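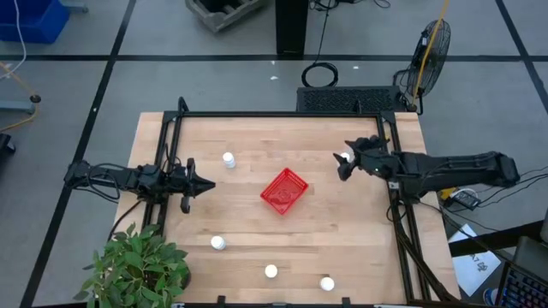 A wooden work table between two black robot arms.

Skarlow recalls 1,053 vape batteries over charging fault

Vape hardware maker Skarlow is recalling 1,053 of its Ornton pen batteries after customers reported that the units kept drawing power once fully charged. The company said the recall covers batteries sold online and in shops in Clarngate since June.

Skarlow has received 261 complaints about the Ornton. Most described a battery that got too warm to hold while plugged in. In four cases the plastic collar below the threading softened and the cartridge could not be removed. No injuries have been reported.

The fault was traced to a charging board fitted during one production run. Batteries from that run have a silver button — earlier ones have a black button and are not affected. Cartridges and CBD liquids sold with the pen are not part of the recall.

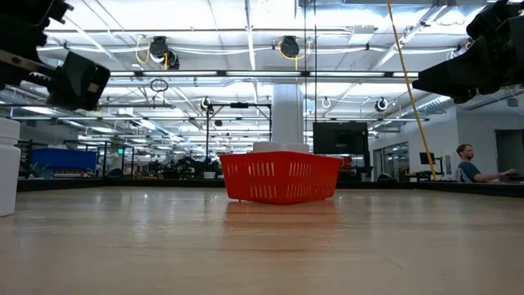

Page last changed: 4 December 2021

Owners are asked to stop charging the battery and take it back to the shop where it was bought. Online buyers can request a prepaid mailer through the Skarlow website. The company is offering a full refund or a replacement, and a receipt is not needed. Batteries should not be put in household trash.

Ivanov, the largest vape retailer in Clarngate, said it had pulled the Ornton from its shelves and taken back 216 units so far. It will go on selling Skarlow's other pens, which use a different board.

Skarlow said replacement batteries are being shipped to shops now. It did not say when the Ornton would go back on sale.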